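El cajón vacío

Mi cuñada Yevdokiia Sirko tiene una teoría sobre los cajones y me la expone cada vez que viene a cenar, normalmente mientras busca el abrebotellas. Según ella, una casa con más de cinco cajones es una casa que esconde algo. Yo tengo 22, contando los del pasillo, y admito que escondo cosas, pero casi todas me las escondo a mí mismo y sin querer.

Lo digo porque llevo desde agosto leyendo sobre el orden doméstico, un género literario que ha crecido mucho y en el que todo el mundo parece vivir en una casa sin recibos. Abimbola Anozie, que escribe el boletín de Jisulwood y a quien leo con una mezcla de devoción y rencor, sostiene que el cajón es un mueble moralmente sospechoso: se cierra. Propone estantes abiertos, bandejas a la vista, superficies despejadas. Propone, en resumen, que las visitas vean mis pilas gastadas.

No estoy de acuerdo. El cajón me parece uno de los grandes inventos de la convivencia, y si tuviera que salvar un mueble de un incendio salvaría la cómoda de la entrada, aunque pesa una barbaridad y probablemente moriríamos los dos en el rellano. Una estantería te exige mantener el tipo las veinticuatro horas. Un cajón te pide un empujoncito con la cadera y se acabó.

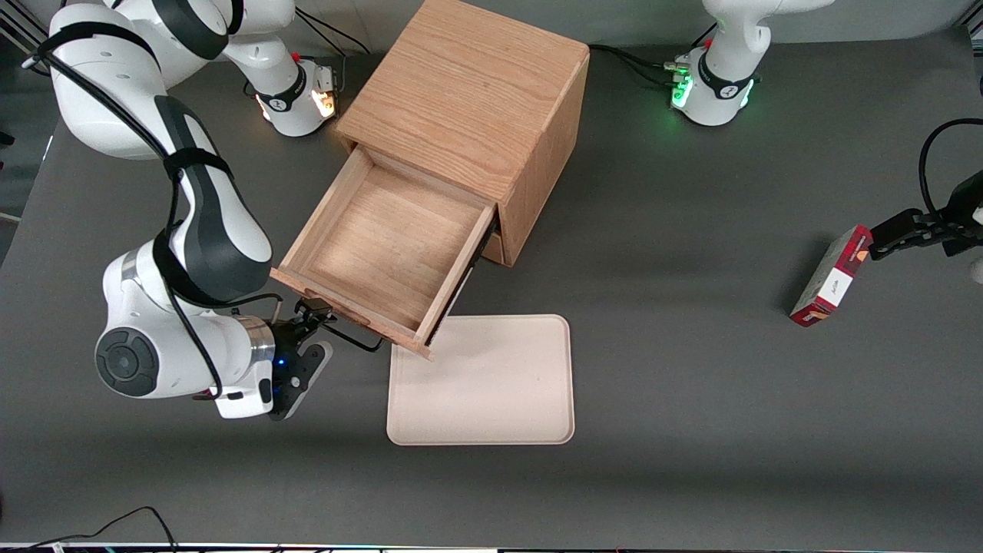
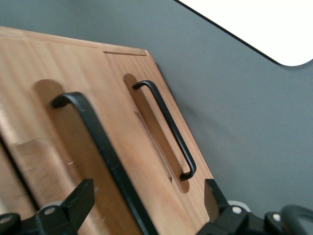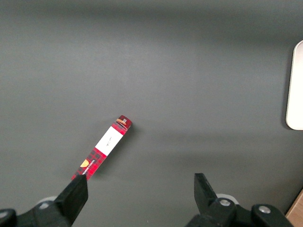 El primer problema de un cajón es que alguna vez está vacío, y ese momento dura poquísimo. Cuando montamos la cómoda pasé una tarde abriendo y cerrando con la satisfacción de un terrateniente. Hay pocas cosas tan prometedoras como un cajoncito de madera clara abierto del todo, con el fondo limpio y su guía metálica oscura asomando por un lado: en ese instante uno se cree capaz de archivar las garantías por orden alfabético. Luego llega la primera cajita. Siempre es una cajita, estrecha y alargada, de cuadros escoceses rojos, demasiado bonita para tirarla y demasiado fina para guardar nada dentro que no fuera lo que traía. La dejas ahí provisionalmente. Detrás vienen una llave sin cerradura, un metro de costura y el manual de una batidora que regalamos hace dos mudanzas.

Los partidarios de Anozie dirán que para eso están los separadores. Los he probado. En Caron me vendieron un juego de compartimentos de bambú que costó casi 40 euros y que dividió mi desorden en parcelas, con lo cual ahora tengo desorden con lindes. También compré dos bandejas bajas. Las bandejas son la versión diplomática del cajón: no ocultan nada, pero dan a entender que alguien ha pensado en ello. Una bandeja beige con tres monedas parece una decisión. Las mismas tres monedas sobre la mesa parecen un descuido. Por esa diferencia he pagado dinero y volvería a pagarlo.

Queda el asunto de los tiradores, que divide a las familias más que las herencias. Yevdokiia es partidaria del hueco para el dedo, ese recorte redondeado en el canto del frente, porque no engancha los bolsillos. Tiene razón en lo de los bolsillos; perdí un pantalón decente en la cocina de mis padres. Yo soy de asa. Me gusta el metal negro mate, alargado, atornillado a la madera como si el mueble fuera a necesitar que lo sacaran a rastras de algún sitio. Y si detrás del asa han rebajado la madera para que quepan los dedos, me rindo: alguien se ha acordado de que las manos tienen nudillos. En el catálogo de Zukov había un armario así y lo estuve mirando tanto tiempo que mi mujer me preguntó si conocía a la propietaria.

Lo que no perdono es el frente liso que se abre presionando. En casa de unos amigos de Zerndale hay una cocina entera con ese sistema, y para encontrar una cuchara hay que ir palpando la pared como quien busca el pasadizo de un castillo. Te apoyas un momento a charlar y se te abre la basura en la espalda. Eso sí que es un mueble sospechoso, y sobre él el boletín no ha dicho una palabra.

Un martes, animado por la lectura, vacié el cajón de la entrada entero. Me había dado 60 minutos y me sobró tiempo, porque lo que hice fue pasarlo todo al de abajo. El de arriba quedó impecable. Lo tuve así dos días, lo enseñé a quien quiso verlo y hasta dejé que Yevdokiia le pasara la mano por el fondo.

Al tercero metí el abrebotellas, para que estuviera localizado. Cuando ella volvió a cenar lo buscó en la cocina.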